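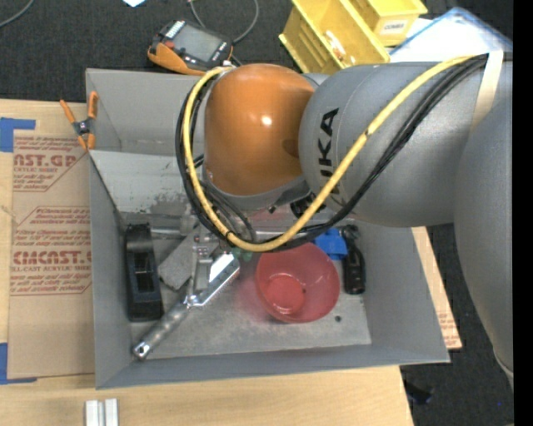

Search this site
Search

Lunari Open Metal Bin, Gray: Review After One Year

Reading time: 2 minutes
Print | E-mail

I bought this bin in January, when I moved my tools from the kitchen drawer to a proper table. Before that I had two plastic boxes from Eltidley, and both of them cracked in the corners in the first winter. My neighbor Nigel Wainwright told me to stop buying plastic and to take one good metal bin. I was not sure, because metal bins cost more and I had read that they are noisy. I bought one anyway, and after some months I bought a second one.

The first thing I like is that the bin is open. It has no lid and no dividers. For many people this is a minus, I understand it. My things have very different shapes, and dividers were always in the wrong place for me. A long plastic part goes along the wall, a hand tool can lie diagonally, and a bowl for small pieces still finds room. If you keep only screws, you should buy something else.

The second thing is the walls. They stay straight. I sometimes lean heavy objects on them and they did not bend yet. The floor has small scratches now, mostly from metal tools, but there is no rust. I wipe it with a dry cloth and I never leave it outside.

Now the problems. It is loud. When you drop a metal tool into it, everybody in the apartment knows. My wife, Anju Bhatia, asked me to put something on the floor of the bin, so in the second one I cut a piece of old rubber mat to the size. It helps very much. I wish the company would sell such a mat together with the bin.

Also the bin has no feet. On a wooden table you must lift it when you want to move it. I pushed mine one time and it left a line in the wood which I could not polish away. Four felt pads from the hardware store solved this, but they fell off after the summer and I had to glue them again.

The color is plain gray. Small gray things are hard to find on a gray floor, so for these I use a colored plastic bowl inside the bin. It was a tip from Gil-soo So, who has the same bin in his garage.

I paid 2,000 rupees for the first one and 247 more for the second, as the price went up. The delivery was slow but the box came without damage.

My rating is 4 out of 5. I take away one point for the noise and the missing feet. I would buy it again, with the mat ready before it arrives.

Vivek Bhatt
29th December

Print | E-mail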